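Wonlow Share Chat > Small caps > Varkano (kitchen appliances)

tidewatch
Half-year numbers out at 7am. Revenue up a bit, margin down again, dividend held. Shares opened at 58p and have sat there since. Anyone still holding?

Ewan Partington
Holding, with an average of 96p, so not happily. The countertop ovens are still the bulk of sales across this whole sector.
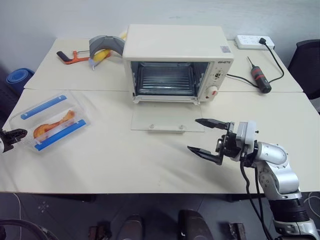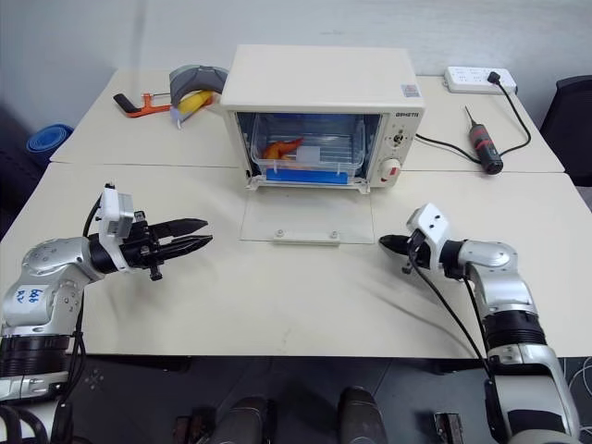

Countertop oven, door down.

mossgate
Sold mine in May. Net debt is 244 million and the refinancing is due next year. I can't see the dividend lasting through that.

Ewan Partington
They said this morning that the covenants have plenty of room. The dividend costs them very little at this size.

mossgate
They said the same last year and then closed a plant. I'd want to see the cash flow first. Stock is up again, page 11 of the statement.

tidewatch
Stock is up because they bought steel early. Josolow did the same and it worked out fine for them.

mossgate
Josolow has no debt. Different company altogether.

pennyfold
What's the broker view? I can only find the McAlister note and that's from before the results.

tidewatch
McAlister had it as a hold. Haven't seen an update. The call is at 2pm so maybe after that.

pennyfold
Thanks. On the watchlist for now, I'm not buying ahead of a refinancing.

Ewan Partington
Fair enough. I'll add a few if it drops under 50p, otherwise leaving it alone. Will post anything useful from the call.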